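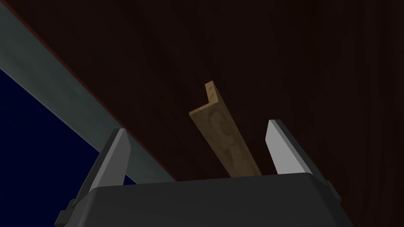 Figure 5.1 Computer rendering of a two-finger gripper with a small wooden angle piece.

Chapter 5
Paying for a Company: Cash, Shares, or Both

Uriel Nava and Leobardo Lozano

After studying this chapter, you should be able to:
explain the difference between a cash offer and a share offer;
calculate a simple exchange ratio;
describe who carries the risk between the signing and the closing of a deal;
say when an earn-out is useful and what disputes it can cause.

Opening case: Bevov makes an offer

On 15/05/2020 the payment company Bevov informed its shareholders that it wished to buy Gritcombe, a smaller firm that sells stock-control software to shops. The price was 500 million dollars. The news was received well in the city of Cakach, where both firms have their offices, and most of the local comments were on the size of the sum. Few people asked in which form the sum would be paid.

For the owners of Gritcombe this was the more important question. The largest of them was the Valdovinos family, who held 25 percent of the shares. Zyanya Bermúdez represented the family in the talks. She was satisfied with the price after the first meeting, and the talks then continued until August, almost completely on the form of payment. Bevov had proposed to pay everything in its own new shares. The family wanted money in the bank.

We will come back to this case at several points in the chapter. The reader is advised to keep in mind the two sides and what each of them was afraid of. Bevov was afraid of borrowing too much. The family was afraid of receiving shares whose value could fall before they were permitted to sell them.

5.1 The cash offer

In a cash offer, the buyer pays a fixed amount of money for each share of the target company. The seller knows exactly what he or she will receive. After the closing the seller has no more connection with the business, and if the business later does badly, it is the buyer who suffers. If it does very well, the seller has no part in the success.

The buyer must find the money. It can come from the buyer's own savings, from a bank loan, from bonds, or from the sale of new shares to the public. Each of these sources has a cost.
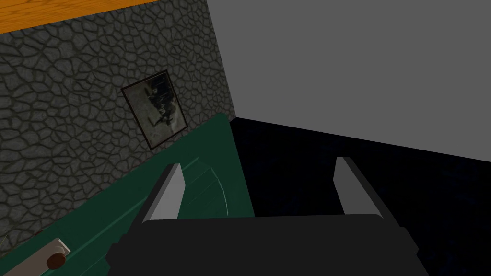

A loan must be paid back with interest, also in years when the profits are low. Savings that are spent on a purchase cannot be spent on new products. Nicanor Salinas, at that time the finance director of Bevov, prepared a plan in which the complete price would be borrowed, and he himself advised the board against it. The yearly interest would have taken a large part of the company's free cash, and one weak year would have forced it to ask the banks for more time.

There is also the matter of tax. In many countries a seller who receives cash must pay tax on the gain in the same year, while a seller who receives shares may be allowed to wait until these are sold. The rules differ a lot from country to country, and students should look up the rules of their own.

5.2 The share offer

In a share offer, the buyer creates new shares and gives them to the owners of the target. The number of new shares given for each old share is called the exchange ratio. Suppose that one share of the target is valued at 25 dollars and one share of the buyer at 5 dollars. The exchange ratio is then 25 divided by 5, and the seller receives five new shares for every old one.

The calculation is easy. The difficulty is that the price of the buyer's shares moves every day, and between the signing and the closing several months can pass. If the ratio is fixed, the number of shares is certain and their value is uncertain. If the value is fixed, the number of shares must be changed at the closing, and the old shareholders of the buyer do not know how much of their company they will give away. Some contracts use a middle way, called a collar, in which the ratio is fixed only while the price stays between two limits.
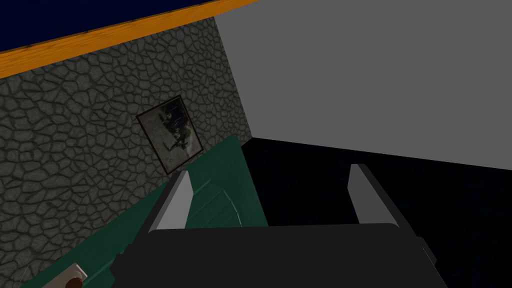
The two parties rarely begin with the same idea of what the shares are worth. The buyer believes that its own shares are cheap today and will rise, so it wishes to give few of them. The seller sees the risk and asks for more. The two fingers of the gripper lean inward from opposite sides and still have an open space between them, and the first written offers in a negotiation are often in this position: each side has moved toward the other, and there is a gap that somebody has to close. In the Bevov case Eamon Quinlan, the lawyer of the buyer, proposed to close it with a mixed payment, in part cash and in part shares, and with a further sum to be paid after 3 years if Gritcombe reached its sales target.

Such a further sum is called an earn-out. It is the subject of Section 5.3, where we will also look at how "sales" should be defined in the contract, a point on which the first draft said almost nothing.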